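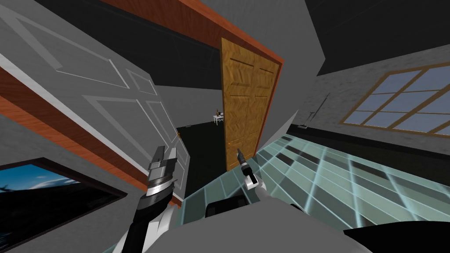 The door between the kitchen and the back hall at the Pryor house weighs almost 700 ounces less than the one it replaced, and Ngaio Harawira can tell by the hinges. The old slab was solid and had pulled its top screws out of the jamb. The new one is hollow, and she hung it alone before lunch. She has been fitting doors in older homes for nine years, and most of her work is in houses where one door has been changed and the next one hasn't. A white paneled door with orange-brown trim beside it, and a wooden door standing open close by, is the kind of mix she sees all the time. Owners ask her whether the trim should be painted to match. She usually tells them to leave it until the doors close properly.

Closing properly is the larger part of the job. A house moves with the seasons, and an interior door shows it early. In January the furnace dries the wood and the latch rattles. By July the same door rubs at the head. Harawira marks the rub with a pencil and waits a season before she planes anything, unless the door will not shut at all.

"People want it shaved right now," she said. "Then winter comes and they have a gap they can put a finger through."

Obed Frimpong runs Retico, a salvage yard that sells used doors out of a former feed store. He keeps 640 of them in stock, sorted by width and then by swing. Swing is what customers get wrong. They measure the height and the width, drive over, pick something they like, and find at home that the hinges are on the wrong side. Frimpong takes returns until 2 p.m. and charges nothing for them.

His advice is to stand in the opening with your back against the hinge side and note which way the door moves. He also asks for the thickness, which older builders did not treat as fixed. A door that is too thick can be cut down at the hinge mortise. One that is too thin will never sit right against the stop.

Prices at the yard depend mostly on hardware. A plain door without a knob is cheap. One with its original lock and both keys costs more than a new one from a store.

Harawira buys from him a few times a year. The hollow door at the Pryor house was new, though, because the owner wanted something light that her mother could push open with a walker. The old one went to Retico the same afternoon, with its hinges in a paper bag taped to the edge.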